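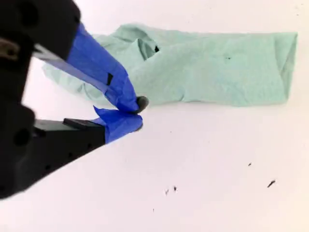
Brovon 24 Flood Warning Siren and River Gauge Kit

Product page last updated 2024-01-26

Stand-alone flood alarm for villages, campgrounds, road crossings, small dams. Gauge goes at the river, siren goes where the people are, radio link between the two. No cell service needed. No monthly fee.

In stock. Ships from the Wernow warehouse. Freight only, it's heavy.

What it does

Reads the water level every 30 seconds. When the level passes your first mark, the amber light comes on and a text goes out (if you have the modem). Second mark, siren. Siren runs until somebody resets it at the box with the key or the battery gives out. You set both marks yourself on the keypad, takes a few minutes once you know your river.

There is also a rate-of-rise setting. Use it on steep streams. Water that comes up fast will trip the siren even if it hasn't reached the second mark yet. Off by default, so turn it on if you want it. A lot of people forget this.

In the box

Gauge head with mounting arm, galvanized
Siren, single horn
Control box with keypad, two keys
Radio pair, already matched, don't mix with another kit's
Solar panel and pole clamp
Battery
200 feet of gauge cable
Bolts, clamps, cable ties
Printed manual and a laminated card for inside the door

Not in the box: the poles. Freight on poles costs more than the poles do. Any steel pipe that fits the clamp is fine, sizes are in the manual. Concrete is on you too.

Specs

Siren range: up to 500 yards in open ground. Less in trees, less in heavy rain, a lot less if there's a ridge in the way. Walk it before you pour concrete.
Level reading interval: 30 seconds
Standby on battery with no sun: 24 days
Gauge type: radar, nothing touches the water
Control box: gasketed, lockable, drains at the bottom, mount it upright
Languages on keypad: English, Spanish, French, Turkish, Nepali

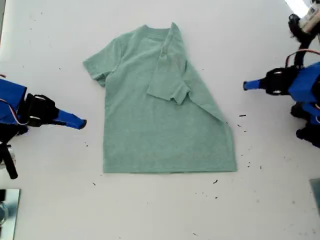
Siting

Gauge over the main channel, straight stretch, no big rocks right under it. Bridges are good. Get permision from whoever owns the bridge. Upstream is better than downstream, every bit of distance is warning time for the people below. But the radio needs a clear line to the siren or you need the relay (see Add-ons).

Siren well above the highest flood anyone remembers. Ask the oldest people in town, not just the map. Same for the control box. We had one returned from Cikari full of silt, the box had been bolted at waist height next to the landing. Not covered by warranty.

From the field

Müzeyyen Kocabaş runs the emergency office for three valley districts and has had kits up since the October floods. Her note to us, with permission:

"Two went off that night. The lower one gave people time to get up to the school. The upper one we lost, bridge and all, but it sent its alarm first. Please make the reset key bigger, we were doing it in gloves in the rain."

Key is bigger now. Older kits, write in and we'll mail you the new one free, the lock is the same.

Add-ons

Roy relay. Second radio hop for bends and ridges. Own panel, own battery. One per kit max.
Second siren. Runs off the same control box signal, needs its own pole and power.
Cell modem. Sends texts to a list of up to 200 numbers. Needs a SIM, you supply it.
Hand crank siren. For when everything else is under water. Cheap. Get one.

Testing

Monthly. Hold TEST for five seconds, siren gives one short burst. Tell people beforehand, put it on the notice board, the radio, whatever you've got. Full-length test once a year before the wet season. Write both down on the card in the door.

Clean the solar panel while you're up there. Check the gauge arm for nests. Wasps like it.

Limits, please read

This is a local alarm. It watches one spot on one river. It does not forecast, it doesn't know about landslides, dam releases or anything coming down a side stream below the gauge. It does not replace warnings from your national or state weather service. If officials say leave, leave, whether the siren has gone off or not.

Warranty and returns

Two years on electronics, one on the battery. Lightning not covered, submersion of the control box not covered (see above). Unused kits back within 30 days, you pay the freight. Radios have to come back as a pair.

Ordering

Public agencies can order on a PO. Send us the number of sites, a rough sketch of each one and what the nearest power is, if any. Sketch can be on paper, a phone photo of it is fine. We'll tell you if you need the relay before we take your money. Quotes go out in two working days, longer durring flood season, sorry.

Spare keys, batteries and cable are on the Parts page.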